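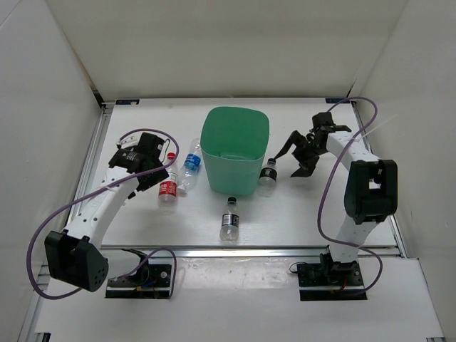

**carmela_c**

Hallo zusammen, ich brauche mal euren Rat, bevor ich mich in der Eigentümerversammlung im September blamiere. Bei uns im Haus (Flendier-Siedlung, Altbau, dritter Stock) trinken eigentlich alle Flaschenwasser. Ich auch, seit Jahren. Jetzt hab ich mal zusammengerechnet, was ich für stilles Wasser ausgebe, und komme auf fast 280 Euro im Jahr. Für mich allein! Dazu die Schlepperei, und der Aufzug ist ja auch ständig kaputt.

Also: Leitungswasser. Meine Schwester sagt, im Altbau auf keinen Fall, wegen der Rohre. Mein Kollege sagt, alles Panikmache. Wie macht ihr das?

---

**primo.gatti**

Ich trink seit meiner Kindheit aus dem Hahn und lebe noch :) Morgens kurz laufen lassen, bis es richtig kühl kommt, fertig. Mit dem ersten Schwung gieße ich die Tomaten.

---

**Sandro_Carbone**

Sorry Primo, aber "ich lebe noch" ist halt kein Argument. Kommt total drauf an, was in der Wand liegt. Bei meinen Eltern waren noch Bleirohre drin, da hilft auch kein Laufenlassen auf Dauer, die müssen raus. Carmela, weißt du, wann bei euch zuletzt saniert wurde? Das würde ich als Allererstes bei der Verwaltung erfragen, schriftlich.

---

**carmela_c**

Nein, keine Ahnung. Die Verwaltung (Naltine, falls die jemand kennt...) antwortet auf Mails grundsätzlich erst nach der dritten Erinnerung. Im Keller sieht man Kupfer, aber was dann in den Steigleitungen kommt, weiß kein Mensch. Frau Orozco aus dem Erdgeschoss meint, es sei mal "was gemacht worden". Tja.

---

**primo.gatti**

Dann schau halt selber nach! Unter der Spüle oder am Wasserzähler kommt man meistens an ein Stückchen blankes Rohr ran. Blei ist weich und grau und lässt sich mit dem Messer leicht ritzen, und wenn man draufklopft, klingt es dumpf. Dafür braucht man kein Labor.

---

**Sandro_Carbone**

Am Zähler kann alles super aussehen und zwei Meter weiter in der Wand liegt noch das alte Zeug. Hatten wir genau so! Ich bleib dabei, Probe nehmen lassen. Einmal das Wasser, das über Nacht gestanden hat, und einmal nach dem Ablaufen. Dann hat man was in der Hand, gerade für so eine Versammlung.

---

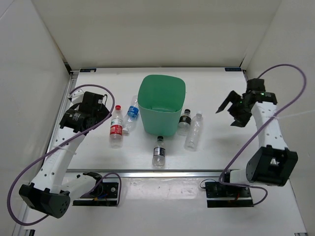
**rowena_l**

Kurze Zwischenfrage, weil ich gerade vor derselben Entscheidung stehe: Kann ich das Wasser für so eine Bleiprobe einfach selber abfüllen?

---

**Sandro_Carbone**

Für einen ersten Eindruck reicht das, du nimmst dafür die Gefäße, die das Labor dir schickt, und hältst dich genau an deren Anleitung. Wenn es später Streit mit dem Vermieter gibt, würde ich aber jemanden vom Labor kommen lassen.

---

**rowena_l**

Super, danke! Ich hatte schon so einen Tischfilter im Warenkorb, den Kurkotar, für 156 Euro. Den lass ich jetzt erst mal liegen.

---

**primo.gatti**

156 Euro für einen Filter, au weia. Und dann vergisst man die Kartusche zu wechseln und hat am Ende mehr Keime drin als vorher. Meine Schwägerin hatte so ein Ding, das stand monatelang in der Sonne auf der Fensterbank, da hab ich nicht mal den Kaffee getrunken.

---

**araceli_o**

Ich bin ehrlich gesagt zurück zur Flasche, allerdings Glas. Unser Leitungswasser ist völlig in Ordnung, haben wir prüfen lassen, aber so hart, dass der Tee jedes Mal diesen Film obendrauf hat. Schmeckt mir einfach nicht. Der Getränkemarkt Amato liefert bis an die Wohnungstür, und das Pfand wird gleich verrechnet. Teurer ist es, klar.

---

**Sandro_Carbone**

Wegen Kalk Wasser kaufen? Das verstehe ich wirklich nicht. Kalk ist doch völlig harmlos.

---

**araceli_o**

Harmlos ja, lecker nein. Jeder, wie er mag!

---

**carmela_c**

Bitte nicht zanken :) Ich hab der Verwaltung jetzt geschrieben und nach dem Sanierungsjahr und dem Material der Steigleitungen gefragt, mit Frist. Und ich lass die Probe machen, egal, was da zurückkommt. Bis dahin schleppe ich eben weiter. Ich melde mich, wenn das Ergebnis da ist. Primo, das Ritzen mit dem Messer probier ich heute Abend trotzdem mal aus, unter der Spüle komm ich ganz gut dran.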